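Small room, tall air purifier, herringbone floor: where does everything go?

Melur Rondonuwu

Hi all, first time posting, so tell me if this belongs in a different section. We moved to Veltgate in December and I've been trying to make the small back room into a place where a person can get some work done. I've shuffled the furniture so many times that I've lost all judgment and need fresh eyes.

So, the room. It has a herringbone wood floor that I love more than is reasonable (it was half the reason we took the place!) and white walls, and one white door with a lever handle. For furniture I have a white desk with thin legs, a low white storage cabinet on little feet, and a big white air purifier, one of the tall ones with the perforated panels and a long dark vent strip running down it. I got it secondhand and it came without a manual. It's great at its job as far as I can tell, but it's a tower. Wherever I put it, it's the first thing you see.

Right now the cabinet is tucked under the left end of the desk, which saves floor space but means my knees have to live on the right side. The purifier is out on its own across from the desk. My husband says it should go in a corner where it's out of the way. My sister says it should go right next to the desk so I'm breathing the good air. I said I'd ask people who don't have to eat dinner with either of them. 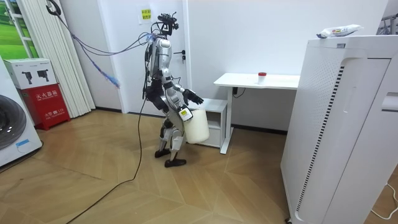
The other thing is water. I carry it in and out of there in a big plastic jug, and I'm nervous about the floor. The previous owner told us it was oiled and not varnished, and that she used something called Asfaw on it, which I can't find in any store near me. Is a spill on an oiled floor a disaster, or a grab-a-towel kind of thing? I also drink at my desk all day long (cup with a lid, I've learned) and I would hate to ruin that pattern because I set something down in the wrong spot.

So I guess what I'm asking is: corner or desk for the purifier, does the cabinet stay under the desk, and how scared should I be about the floor? Oh, and cords. I'm tired of cords. The one under the front of the desk dangles and I catch it with my knee. Thank you in advance, and sorry for the novel!

Tobias Baptiste

Welcome! I have a room like this and went through the same thing, so here's where I ended up, for whatever it's worth.

Please don't shove the purifier into a corner. I did that for a whole winter and then wondered why the room smelled like the dog. Those tall units need open space around them to pull air in, and if yours has the little holes in the panels, I'd guess that's where a lot of it goes in. Mine wants a foot or more on every side. Yours might want less, so try to find the manual online. There's usually a model number on the back or on the bottom.

I wouldn't put it hard up against the desk either. On the higher speeds mine blows papers around and dries my eyes out something awful. What worked for me was a few feet away, with the outlet side pointed into the open part of the room and away from my face. It does look big out there. You stop noticing. I hang nothing on it and put nothing on it (my kid tried a plant once and I had visions of dirt going down the vent) and by now it's just part of the room, like a radiator.

Do check the filter if you got it used. Mine costs me 70 dollars a pop, which stung, but the one that came in it was gray and furry and I don't like to think about it.

Cabinet: I'd pull it out. I know it saves space, but you sit at that desk for hours, and twisting your legs to one side every day will get you in the hip. It got me. If it has feet you can lift it and move it along the wall in a minute, and then you've got a spot to set down your jug that isn't the floor. Put a tray on top first.

For the cord, get the stick-on clips that go on the underside of the desk. Gomero sells a bag of them, and I've used them on two desks now. Wipe the underside with rubbing alcohol before you stick them on and wait a bit before hanging any weight on them, or they'll drop off in the night and scare you half to death. Set the clips well back from the front edge, too. I put my first ones too close and just moved the problem to the other knee.

Ifeanyi Okoro

just put it by the door. mine is by the door and its fine. make sure the door still opens all the way

Dezső Vincze

I'll leave the purifier to Tobias, but I've lived with oiled wood floors most of my adult life, and I can help with that part.

First, find out if it really is oiled, because previous owners say all kinds of things. Pick a place that doesn't show, maybe where the cabinet usually stands, and put down one drop of water. Leave it ten minutes. If it sits there in a bead, the finish is in decent shape, whatever it is. If it soaks in and leaves a dark spot, the wood is thirsty and you should get some oil on it before you worry about anything else. The dark spot generally fades as it dries, so don't panic.

A spill is a grab-a-towel thing as long as you grab the towel. What hurts a floor like yours is water that stays put: under a wet jug, under a plant pot, under a bath mat someone forgot to hang up. Herringbone has a lot of short pieces and so a lot of seams, and water likes seams. I had a leaky watering can stand on mine over a long weekend once, and the ends of three blocks swelled up so you could feel them through your socks. They went down again, mostly. I still know which ones they are.

So keep a towel in the room, and don't park the jug on the wood. Only fill it as far as you can carry it without sloshing. Felt pads under the desk legs and the feet of the cabinet, too. Thin legs concentrate the weight, and grit gets caught under them, and then one day you scoot the desk over and there's a scratch right through your nice pattern. Brush the pads off now and then, or the grit gets stuck in those instead.

I've never come across Asfaw. I use Selum, the clear one, once a year with a rag, very thin, and wipe off the extra. Try it on your hidden spot first, as I can't promise how it'll get along with whatever is on there already. Lay the used rags out flat outside to dry before they go in the trash. Please take that part seriously, since oily rags balled up in a bin can catch fire on their own.

And Ifeanyi's idea isn't bad, but if the purifier is near the door, watch which way the door swings. My brother-in-law dented his that way.

Melur Rondonuwu

Thank you all!! I did the water drop thing behind the cabinet and it beaded up, so I'm breathing easier. Felt pads are on the list, and so are the clips. The cabinet is coming out this weekend if I can work out where to put the printer paper that's in it. My husband has read Tobias's reply and is now pretending he never said corner.

We use cookies to remember your login and to see which pages get read. By continuing to browse you accept this. Manage cookie settings

Contact us | Community rules | Copyright 2022, all posts remain the property of their authors | Back to top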